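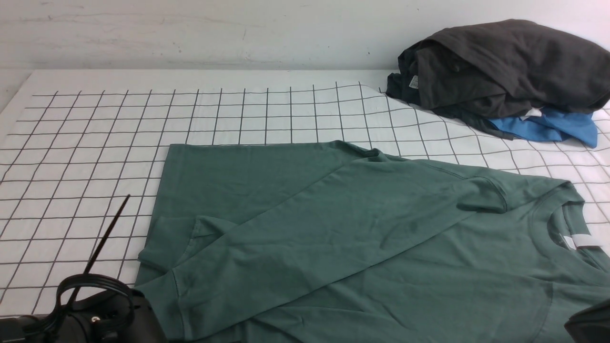

I have wanted a fabric shaver that could handle sweatshirts for years, and I've bought three bad ones along the way. The first ran on two AA batteries and gave up halfway down a sleeve. The second chewed a hole in a scarf I loved. The third I won't even describe. So when my sister-in-law Yesenia Montoya pushed her Brovitcombe on me in December and said "just try it on something ugly," I picked the oldest fleece throw in the house and went at it while the coffee brewed.

Reader, I ordered my own before the pot was full!

The Brovitcombe is a corded shaver with a round head a little wider than a jar lid. It cost me 30 dollars from Condori, the housewares place downtown, and it comes with a spare blade, a little brush and a cleaning cap you will lose (mine is already gone). There are two speeds and a dial that raises or lowers the guard. The cord is long enough to reach from the outlet behind my dresser to the middle of the bed, where I do all of this, usually with a show on.

What makes it so good is the dial. Cheap shavers have one height, and that height is always wrong for something. With the guard all the way up I can go over a loose, lofty knit and it only takes the pills standing on top. Turn it down two clicks and it will clean up a tight cotton jersey, the kind that gets that dull haze of fuzz after a winter of washing. I did the elbows on a gray cardigan I'd been wearing only around the house, and I have since worn it to work. Twice! Someone asked if it was new.
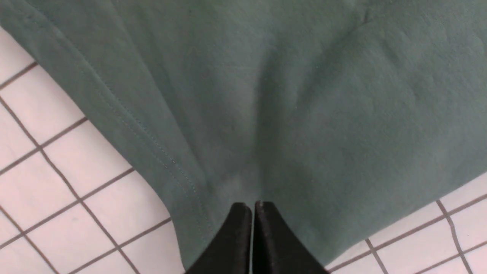
Cotton fleece took me longer to figure out. On a sweatshirt the fuzz is partly the fabric itself, so there's a point where you're no longer cleaning it up, you're thinning it. My method now is low speed, guard high, small circles, and I stop as soon as the surface feels even under my palm. Lint is a different problem from pills, by the way, and the shaver is only so-so at it. I roll first with a sticky roller and shave second. Doing it the other way around just fills the bin with dryer fluff.

Watch out for seams. Anything raised, like a shoulder seam or a ribbed cuff, wants to ride up into the guard, and the blade doesn't care what it's cutting. I pull the fabric tight with my free hand and work alongside the seam, never across it. Ribbing I do stretched out, in short passes going with the ribs. Labels get tucked inside. And please button your cardigans before you start, I have a nicked buttonhole that says you should.

Now the complaints, because I do have some. The bin is tiny. On a big blanket I emptied it more times than I'd like, and the latch is stiff enough that the lid pops off and throws fuzz all over your lap. It's also loud on high, a kind of angry hum that sends my cat under the couch. And the replacement blades are sold only in packs of two, which is fine until the store is out of them.

I borrowed a Dolletti to compare. It's the cordless one with the nice charging stand, and it's lovely to hold, very quiet, much better bin. It also slowed down noticeably on the fleece throw, and I had to go over the same patch again and again. If you mostly do thin sweaters and hate cords, you might be happier with it. For heavy stuff I'd take the Brovitcombe every time.

The Condori listing had 623 reviews when I looked, and a lot of the low ones were about dull blades. Mine was dragging after two months of pretty heavy use. I swapped in the spare, brushed out the motor side, and it was back to how it started. The swap is easy, you just twist the guard off and lift the blade straight up. Unplug it first!

Next on the pile are my husband's wool socks and the seat cushions in the den, which have pilled so badly they look like oatmeal. I'll update this once I've done the cushions.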